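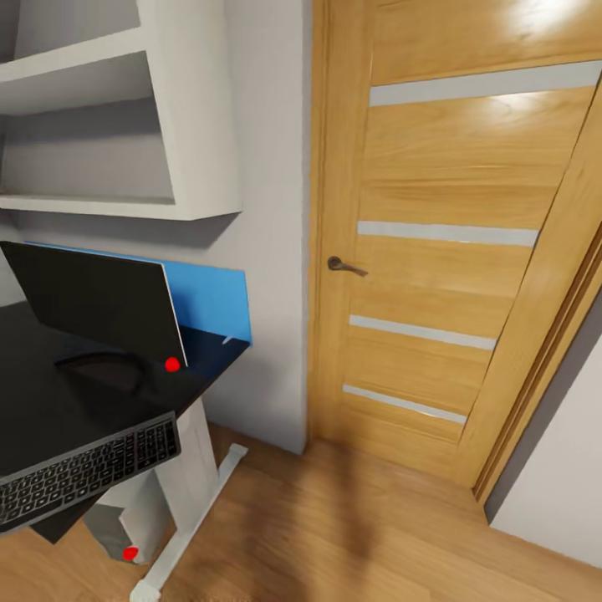

Rendering: Lizeth Bedoya

Search this site
Enter keyword

Getting Dust Off Matte White Shelves

I love matte white shelving, and I will defend it to anyone, but oh, does it hold on to fingerprints! My favorite fix is so cheap it makes me happy every time. Put 2 drops of dish soap in a bowl of warm water, dip a microfiber cloth and wring it until it barely feels damp. Wipe with the length of the board, then go over it with a dry cloth right away (don't let it air dry or you'll get streaks).

Skip the melamine sponge on matte paint. It leaves shiny spots, and I have one the size of a quarter to prove it.

Black desktops are the same story. Dry cloth first, damp cloth second, and do it with the lamp on so the smears show up. Kai-wen Chuang wrote in to say an old cotton T-shirt works just as well, and I tried it, and yes!! Cut it up and you're set until June.

Related tips
Quieting a Door That Squeaks
Crayon on Flat Paint
40 Uses for Baking Soda
What to Do With Odd Socks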